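Section 2. Before you order: planning and budgeting for a hand-held gripper set

Last changed Nov 9, 2023

Okay, before you get anywhere near the assembly section, please read this one with a pencil and a calculator. I wrote the first version after doing our own order for the Stostunville room in the wrong order (computers first, chargers last, a very silly month), and I've been adding bits ever since. Prices are in Canadian dollars, before tax.

2.1 Work out what you're buying

1. Decide how many people will be recording at the same time. Every person needs two grippers, left and right. I budget by the pair and so should you — a single one is no good to anybody if your tasks need both hands.

2. Write down your first five tasks. Ordinary ones are best: open a drawer, put a cloth away, move a book from one end of the desk to the other. The list decides how wide the fingers have to open, so do it before you look at the catalogue.

3. Get a written quote. Our pair of Trevor grippers from Tidalska came to 2,276 with the finger pads already on. I'd put aside 2,000 for a pair when I did the first budget and had to go back for more, so ask what's included!

4. Add spare finger pads. The soft black ribbed ones do a lovely job of gripping, but they're a wearing part and you should treat them like brake pads. Menda sells them at 53 a set, and I keep two sets on the shelf for every pair in use. 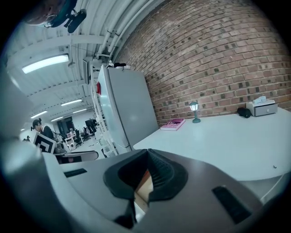 5. Add the marker parts. Each gripper carries a black-and-white pattern that the tracking software looks for, and the pattern has to be stiff, flat and clean. Budget for a reprint or two. I allow 100 a year for this and usually have a bit left over in June.

Note: Don't laminate your own markers with glossy film. The ceiling lights bounce off it and you'll spend the savings on lost afternoons.

2.2 Plan the room

I love this part, and it's where you can save real money, because you probably own most of it already.

1. Pick a desk with a drawer. A plain white one against a brick wall does very nicely, and a fridge and some shelving next to it give you more tasks later on without buying a thing.

2. Choose a few small props and leave them alone. A pink book and a little lamp with a lantern shade are plenty to begin with. If a prop breaks and you can't match its colour, retire it and note the change in your log.

3. Stand where the operator will stand, arms out, and turn slowly. If your elbows hit anything, move it now. Two people side by side take up much more room than the floor plan suggests, and a rolling chair left behind you counts as a hazard.

4. Run the drawer in and out with a gripper before you commit to the desk. Some drawers have a lip the fingers can't get hold of. If yours does, a stick-on handle is cheaper than another desk.

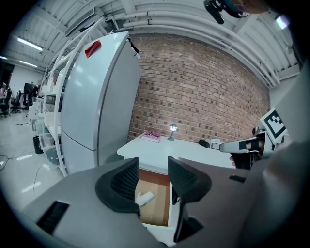
Can I start with one pair and add a second later?

Start with one pair by all means, but ask for the second to be quoted at the same time. Tidalska held our price for a second pair until the end of the budget year, and matching firmware saved me a whole evening of updates.

Caution: Keep your fingers out of the drawer gap when somebody else is closing it with a gripper. They can't feel your hand through the handle the way they would with their own.

2.3 Cables, floor and storage

1. Measure your cable runs along the floor, with the slack, and then buy the next length up. Mine were all too short the first time. Straight-line measurements are no use once a cable has to loop round a fridge.

2. Budget for floor covers or tape. Operators look at their hands and the drawer, hardly ever at their feet, so a thin cable on grey concrete is easy to miss.
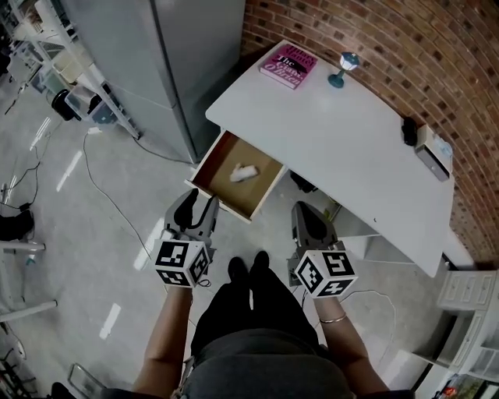
3. Put flat, closed shoes on your list of house rules. It costs nothing and I'd still write it into the plan, next to the floor covers.

4. Buy clear bins with lids for the spares, and label them by gripper side. Left and right parts look the same until you've got the screws in.

5. Leave a line in the budget called "second order". You'll forget something. With us it was the charger for the right-hand unit, which came by itself in an enormous box.

Once the quote is signed and the desk is where you want it, carry on to Section 3 and unpack the left gripper first.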